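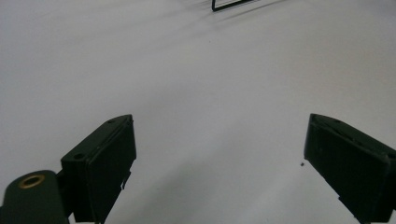

Dec 3, 2020
Anine landau, door panels and folding steps

Near-side door first. Took the crest panel down with 120 grit by hand, only on the lower corner where the old filler had lifted. The rest of the panel is sound and I left it. Under the filler there is a dark red that doesn't match the maroon on the body. Hsiu-ying thinks it is the color from before the Tustgate wedding procession, when the whole carriage was repainted in a hurry. I kept a flake of it in an envelope, marked with the door and the corner.

Filled again in two thin coats. The first one sank more than I liked, so the second went on after lunch and won't be touched before tomorrow.

The crest itself is not for us. Marisa Zanetti will do the gilding once the ground is flat. She wants the outline traced before anybody sands near the crown, because the left side of the crown is lower than the right and the family would like it kept that way. Traced it twice. Both tracings are in the flat drawer.

Folding steps

Off-side steps still drop about an inch short of where they should. Near-side ones are fine. Took the hinge apart and the pin is worn on one face only. It has been turned at some point, so turning it again gains nothing. New pin needed, 63 mm, same head as the old one. Italo can make it if the lathe is free, otherwise it goes to Morelli and we wait.

The carpet on the lower tread has come away at the back. Previous repair was done with upholstery tacks, and one of them would catch a hem. If the children ride in this one they will go up the steps fast and somebody in a long dress will come up behind them. All the tacks come out. Stitch and glue instead, with the edge folded under.

Asked Gualtiero whether the steps get used at both ends of the route or only at the palace side. He didn't know. Still waiting to hear.

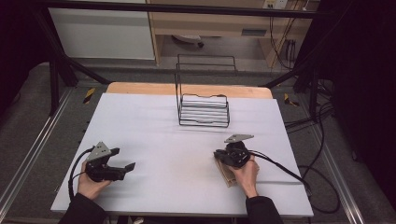
Hood and lining

Hood leather had its second dressing. Still stiff along the front bow — I would not fold it fully yet. Halfway is all right.

Seat lining: the blue cloth from Otia came in and it is too green next to the old squab. Looked at it by the window and again under the lamps, same answer both times. Consolacion Dela Peña has the swatch from September and is going to call them. No cutting until that is settled.

Lamps

Not started. Glass is wrapped, on the top shelf.

To do next

Flat the filler on the near-side door, 120 then finer.
Drawing of the hinge pin to Italo.
Pull tacks, off-side lower tread.
Answer from Otia on the blue.
Find out who has the key to the harness room. I had to borrow a spare set again.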